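Killow place names, README

List of field and lane names from the parish of Killow, typed up from the 1761 survey and two later maps. 430 rows, one name per row. Spellings left as they were, so Grisent also turns up as Grissent and Gryzent. Don't merge them please.
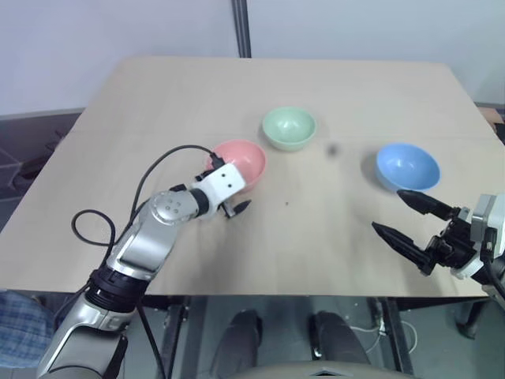 File transcribed and kept by Maud Tennick.

Columns: name, map, sheet, notes. Blank means not readable. 19 rows have no sheet number, still checking those agianst the Skiltelville copy.

Known problems: long s typed as f in places. Sheet 4 done in a rush.

Next update June. Free to use, say where you got it.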